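Pots Should Come With Holes

Posted Thursday, July 23, 2020

A pot without a drainage hole isn't a pot. It is a vase or a bucket, and it should be sold as one. I have held this view for a long time, and a winter of potting up in the shed has only made it firmer.

The garden centre at Trodthorpe rearranged its outdoor section over autumn. The plain terracotta went to the back near the stakes and bird netting, and the front tables filled up with glazed pots, cement pots and a range of metal planters from a label called Brurance. They are good looking things. I turned over as many as I could lift and most of them had solid bottoms. A sticker on the side of one said "suitable for indoor and outdoor use". Outdoors it rains. A pot with a solid bottom left in the rain fills with water, and what's growing in it dies unless it is a water plant.

When I asked at the counter I was told the customer could drill a hole if they wanted one. So they can. I own a masonry bit and a step bit and I'm used to doing it. But most people who buy a pot with a lavender on a Saturday morning don't own either, and don't know they should be asking. They trust that something sold in the pot section of a nursery will work as a pot. When the lavender goes grey and then brown from the bottom up, they decide they can't grow lavender.

I see the results at the swap table we run at Lukumay. People bring in sick plants as well as spare ones, and the sick ones have a lot in common. The top of the mix is dry and a bit crusted, so the owner has kept watering. Tip the plant out and the lower half is black, smells of drains, and has no white root left in it. Very often it came out of a sealed pot. The owner will usually say they were careful. They put gravel in the bottom.

The gravel advice deserves its own complaint. It is in old books and on plant labels, and well-meaning people pass it on over fences. The idea is that a layer of stones gives the water somewhere to go. Water in fine mix doesn't drop freely into coarse stones, though. It hangs in the mix until the bottom of it is saturated, and only then drips through. Put a layer of gravel in a pot and you have lifted the wet zone up closer to the roots. In a pot with holes that's a nuisance. In a sealed pot, the gravel fills with stale water, the mix sits on top of it drawing it up, and there is no way to check on any of it short of pulling the whole thing apart.

If a pot has a large single hole and you are worried about losing mix through it, use a bit of flyscreen or a coffee filter. Broken crocks are fine too, if you lay one loosely over the hole. That's all the bottom of a pot needs.

I know the arguments on the other side. The first is about furniture. People have floorboards and they don't want water on them. I accept that, and the answer has been around forever, and it is a saucer. If you don't like the look of a saucer, use the solid pot as a cover and stand a plain plastic nursery pot inside it. Lift the inner pot out to water it at the sink, let it drain, and put it back. I do it this way with my own indoor ferns and peace lilies. My quarrel isn't with cover pots. I'd just like them labelled as cover pots, in letters as large as the price, and kept on a different table.

The second argument is that a careful person can grow things in a sealed container by measuring the water. Some can. I've seen a very good jade plant in an old enamel teapot, watered by the spoonful. It lived inside on a windowsill where the owner had complete control over it, and it was a plant that would sooner be dry than wet. Put the same teapot on a balcony in October, when we can get a warm dry fortnight and then three days of solid rain, and the spoon is no help.

The third one is the self-watering pot, and here I need to be fair. A proper self-watering pot has a reservoir, a wick or a column of mix going down into it, and an overflow hole in the side. The overflow matters most. When the reservoir is full, the extra water leaves. These pots are excellent for tomatoes, basil and anyone who goes away on weekends. What annoys me is the version that leaves out the overflow or blocks it with a rubber plug. I bought one from Uvow with a plug so tight I had to work it out with a screwdriver, and the leaflet described the plug as a feature. It went in a drawer and the pot has grown good parsley ever since.

How many holes is a question I get asked a lot, and I don't think there's one right number. Size and spread matter more. A hole the width of a pencil will clog with roots and fine bark inside a season. In a wide flat-bottomed container one hole in the middle leaves the edges wet, especially if the thing isn't standing level, and very little on a patio stands level. For a big trough I drill 7 holes and then raise it on pot feet or bits of tile so the water has a way out underneath. A pot with plenty of holes sitting flat on smooth concrete can seal itself nearly as well as one with none. I've done that to a daphne, and daphnes don't give second chances.

Drilling is not hard, if you've been landed with a pot you like and it has no hole. Glazed pots need a tile or masonry bit with the hammer action off. Turn the pot upside down on an old towel, put masking tape on the spot so the bit doesn't wander, go slowly and keep it wet. Cheap glazed pots do crack now and then. If it cracks you've lost the pot, and you should know that before you start on one that belonged to your grandmother. Plastic can be done with any bit at all. Timber is easy. Metal wants a small pilot hole, then a larger bit, and a file to take off the burr. Touch up the bare edge with some paint if it is steel, or it will rust from there.

The price side of this bothers me as well. The shops talk as though a hole is an extra that a manufacturer might reasonably leave out. For a clay pot, the hole is made while the clay is soft and takes no time. For plastic it's in the mould. I can't believe cost is the reason. I think solid bottoms are there so the same item can be sold as a planter, an umbrella stand, an ice tub and a toy bin, and whoever writes the label ticks every use going. The gardener is the one customer it doesn't suit, and the gardener is standing in a garden centre.

I went back through my records to see whether I was being unreasonable. I keep a notebook of everything potted up for the swap table, and it had 738 entries in it when I last ruled a line. I wouldn't call it a study. What I can say is that over 20 of the plants marked "lost, wet" went out in containers people had brought along themselves, and after that we changed the rule. We now only pot into things with holes in them. If you bring a teacup, a tin or a concrete bowl, we'll give you the plant in its plastic pot and you can stand it inside whatever you like. A few people grumbled. The losses dropped off, and I got through a lot less sulphur powder.

The rule has cost us nothing, so I'd like to see Trodthorpe and other garden centres try something like it. A drill behind the counter and a charge of $5 would do. Better still, they could ask before the customer reaches the car park whether the plant is going straight into the pot. They already ask about fertiliser. 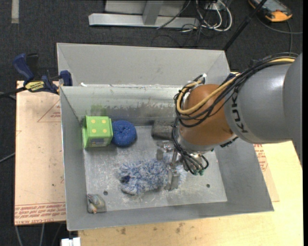

Salvaged containers need the same going-over as bought ones, and I say that as someone who would far sooner plant into an old trough or bin than into anything new. Start with the bottom. In the big open metal bin in the photo, two small round holes show in the bare floor, and if I were growing in something that size I'd add more, well spread out, before any mix went near it. Scratches and scuffs like the ones all over that floor wouldn't put me off, though I'd look them over for rust if I knew it was steel. Tall sides that flare outward suit me too, as a rootball comes out of a flared container far more easily than out of one that narrows at the top. Drill from the inside where you can reach, file the edges, set the thing up on bricks and run the hose into it while it's still empty. If water is still lying in it after a few minutes, drill again.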